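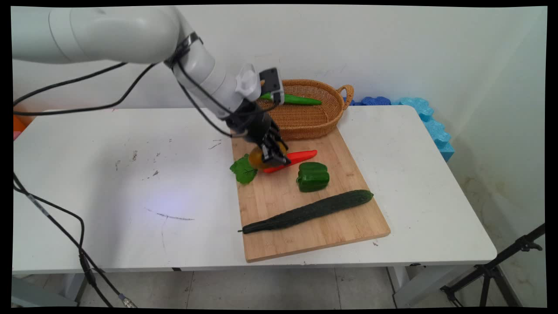 Ehsan Bakhtiari objects that a delay tower makes the rear of the hall louder but no clearer, and that the money is better spent on hanging the main speakers higher. The objection holds for short rooms. It fails in the Sistholm hall, where the last row is 102 feet from the stage.

Unit 6. Delay speakers for live concerts

Sound travels some 1,130 feet per second in warm air. Over 100 feet the lag is close to 90 milliseconds. An undelayed rear speaker reaches the back rows first, and the stage is then heard as an echo. Drum hits suffer most, sustained strings least.

Setting the delay
Measure from the main speaker to the tower, not from the drum riser. Convert to milliseconds. Add 10 to 15 so that the ear still places the band on stage.

Level
Start with the tower off. Raise it until speech at the rear is clear - then stop. Roll off the low end, as the mains already cover it.

Temperature
Outdoor settings made at the afternoon sound check drift by evening. Check again before doors, especially in June.

Reading for Unit 7: Theodorakopoulos, notes on stage monitors, first half.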